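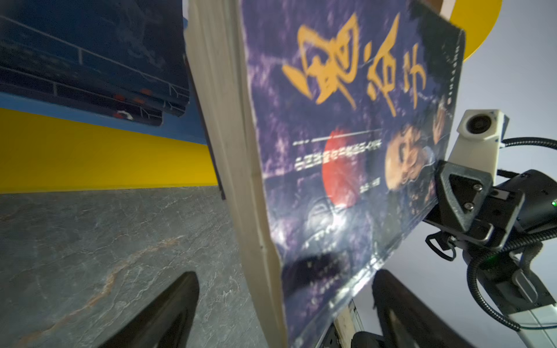

Nodmont soft-pad fingers, set of 2

Fits the Kioko parallel gripper, black, sold in pairs. In stock now, ships from our own shelves.

I'll be upfront, I didn't plan on selling these. Jarmo Niskanen kept sending me samples and I kept putting them in a drawer, and then a customer asked which of our fingers would handle paperbacks and I had no good answer. Paperbacks are nasty! The cover slides one way, the pages slide the other, and a glossy cover bounces light straight back into a wrist camera. So out came the drawer, and we put the Nodmonts on our two-arm bench and gave them a bookshelf to deal with.

What I like is the give in the pad. You can pinch a thick book with one finger on the cover and the other on the page edges, which is a horrible mix of surfaces, and you don't have to crank up the force to do it. I'd still start low and work your way up – soft covers crease, and I have a few Chinese classics here that will never look new again.

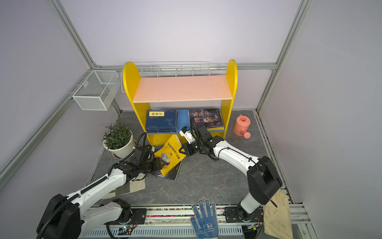
Left gripper on the yellow paperback, right one reaching for 鬼谷子 on the shelf.

Which camera mount should you get with them? We carry the short Zarkix bracket and the tall one. Tatu Wanyama swears by the short one because it keeps the wrist slim, and for open tables I'd agree with him. For shelves I want the tall one. The fingers take up a good chunk of the bottom of the view as it is, and a bit more height lets you see the book you're holding AND the one leaning behind it.

One thing to watch if you're working in an enclosure like ours: cable slack. Going in low between two side panels bends the wrist further than you'd expect, and the conduit has to go somewhere. Leave yourself a generous loop above the gripper and run the arm through its full reach by hand before you let the controller have it.
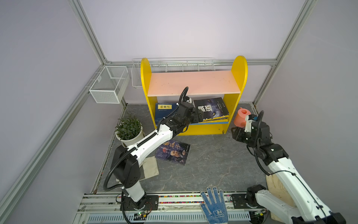
Ordering

Item number 1368 is the finger set with screws. Item number 840 is the same set plus the tall Zarkix bracket. Spare pads are sold separately, and you can send any of it back within 60 days, even if you've had it mounted. Not sure it fits your gripper? Write to Naomi Wanyama at the order desk and tell her which Kioko version you have.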